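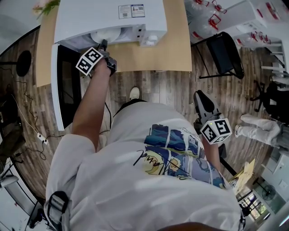 Nustthorpe 離乳食の会 定例会議事録
7月 記録:Korkor Darko
印刷する | メールで送る

場所 Nustthorpe 二階和室。出席九名(うち赤ちゃん連れがほとんど)。途中退席あり、授乳で出入りあり。聞き逃したところは後ろに「未確認」と書きました。直しがあれば次回までにKorkorへ。

前回の議事録

読み上げ省略。訂正一か所。「かぼちゃは皮ごと蒸す」とあるのは「皮ごと蒸して、あとで皮を外す」。そのまま読んで皮まで裏ごしした人がいたそう。すみません。他は異議なし、承認。

冷凍ストックの件

前回からの持ち越し。Zinovの小分けトレーを会でまとめて買うかどうか。
使っている人の話。ふたがしっかり閉まる、冷凍庫で重ねられる。一方で、凍ったおかゆが外しにくい。底を少しぬるま湯につけると取れるとのこと。やわらかい素材の別のトレーのほうが押し出しやすいという意見も。ただしにおいが移りやすい、にんじんの色が残る、と反対側から。
容量でも割れた。初期は小さい升がいい、後期になるとすぐ足りなくなる。結局大小どちらも要るのでは、という話になり、それならまとめ買いの意味が薄い。
決定:まとめ買いはしない。ほしい人は各自。使い比べ用に会で小さいほうを三個だけ買って貸し出す。貸出ノートはKorkorが作る。返すときは洗って乾かしてから。

ついでに出た話。作った日を書いていない袋が冷凍庫にたまる問題。マスキングテープに日付と中身、これが一番続くと。油性ペンで直接書いた人、消えなくて困っている。
どのくらいで使い切るかは家によってばらばら。一週間という人、もっと長い人。会としては「早めに使い切る、解凍したものは再冷凍しない」だけ冊子に載せる。細かいことは保健師さんに聞いてから。

食べない子の件

時間がいちばんかかった議題。予定を大幅に超過。
八か月の子、スプーンを見ると口を閉じる。先月までは食べていたのに。母乳はよく飲む、機嫌もよい。体重は増えているとのことで健診でも特に何も言われなかった、でも毎回捨てるのがつらいと。
出た意見、順不同。
・スプーンを変えた。浅いのにしたら少し食べた(うちもそう、と二人)
・親が先に目の前で食べる。効いた家、効かなかった家あり
・自分でスプーンを持たせておいて、別のスプーンで入れる
・朝をやめて昼に回した。朝は眠いだけだったみたい
・数日休んだ。再開したら普通に食べた
・手づかみにした。床がひどい。新聞紙よりレジャーシートが楽
・とろみが足りなかったのかも。片栗粉よりバナナをつぶしたのを混ぜる
心配が続くなら小児科か保健センターへ、は全員同じ意見。会では診断めいたことは言わない、これは前にも決めたとおり。
野菜だけ出す子の話も少し。おかゆに混ぜるとおかゆごと拒否されるので混ぜない派と、細かくすればばれない派。決着つかず。ほうれん草は葉先だけ、繊維を断つ向きで切ってからゆでる。さつまいもで巻いてしまう、という人もいて、これはやり方をもう一度聞きたいと声あり。次回実演できるか本人に確認ししました、材料費が出れば可とのこと。

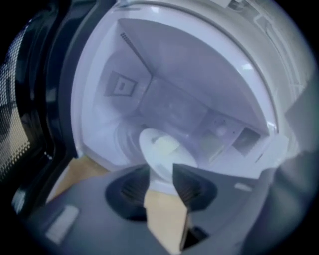 カテゴリ:レシピ冊子

秋の冊子について。
原稿の集まり具合、半分弱。主食は十分、たんぱく質のページがすかすか。豆腐ばかり並んでいるので、白身魚と鶏ささみをどなたか。締切は来月の会まで。手書きの写真でもよい、Korkorが打ち直します。
分量の書き方がまちまち。「大さじ」と「製氷皿ひとつ分」と「適当」が混ざっている。大さじに統一。適当と書いた方には個別に聞きます。
月齢の表記は「初期・中期・後期」のままでよいか。上の子のときと言い方が違って迷う、という声。月齢も小さく併記することに。あくまで目安、と表紙裏に一行入れる。
アレルギー表示。卵、乳、小麦を使うレシピには題名の横に印をつける。印の形は未定、丸だと目立たない。初めての食材は少量から、平日の日中に、という注意書きは前の号から引き継ぎ。文面は保健師さんに見てもらってから載せる。はちみつは一歳未満に使わない、これは太字で。前の号は字が小さかった。

印刷。Fastbridgeに見積もりを頼んだ。部数は約60部で聞いている。白黒中とじ。カラーは表紙だけでも高くなるのでやめる方向。ホチキス留めを自分たちでやる案も出たが、夏に集まれる人が少ない。見積もりの返事待ち、金額が出たらメールで回します。
表紙の絵は前回描いてくださった方にまたお願いする。今度はれんこんがいいとの希望あり。

試食会

Åbergさんから、店の奥の部屋を使ってよいと連絡いただいた。パン屋さんなので小麦の粉が気になるという指摘。小麦アレルギーのお子さんのいる家が来られなくなる。それは困る、ということで、場所はNustthorpeの調理室に変更。Åbergさんには耳を落とした食パンだけお願いし、別の机に置く。お礼とお断りの電話、Korkor。
献立の案:十倍がゆ、にんじんのペースト、かぶと豆腐の煮もの、かつおだしの試し飲み(大人用)。だしは昆布だけのも用意してほしいと。煮干しは前処理が面倒なので見送り。
エプロン、スタイ、ふだんのスプーンは各自持参。離乳職の持ち込みも可、温めは順番で。
兄姉の参加はよいか。よい。ただし火のそばには入らない。見守りの当番を一人決める、当日の様子で。
ベビーカーは玄関の右側に寄せる。前回、消火器の前をふさいでしまったと注意を受けました。

親の食事について(時間切れ)

赤ちゃんのぶんを作って自分は立ったまま菓子パン、という話で少し盛り上がる。とりわけの工夫を冊子に一ページ入れては、という提案。味つけ前に取り分ける、みそ汁の具を大きめに切ってあとでつぶす、など。次回の最初の議題にする。

その他
・ブレンダーの貸出、刃のカバーが戻っていない。心当たりの方は連絡を
・会の連絡をメールだけにするかどうか。紙もほしい方がいるので当面そのまま
・和室のエアコン、効きが弱い。赤ちゃんの肌着の替えを多めに
・本のコーナー、アレルギー食の本が貸出中のまま。急ぎません

宿題
Korkor:貸出ノート、Åbergさん電話、冊子の打ち直し、Fastbridgeに催促
原稿まだの方:たんぱく質のレシピ
さつまいもの実演:材料費の領収書をとっておいてください
保健師さんへの質問:冷凍の期間、アレルギーの文面。他にあれば今月中に

次回は同じ和室、午前。始まりの時刻は調理室の予約とあわせてメールします(未確認)。

印刷する | メールで送る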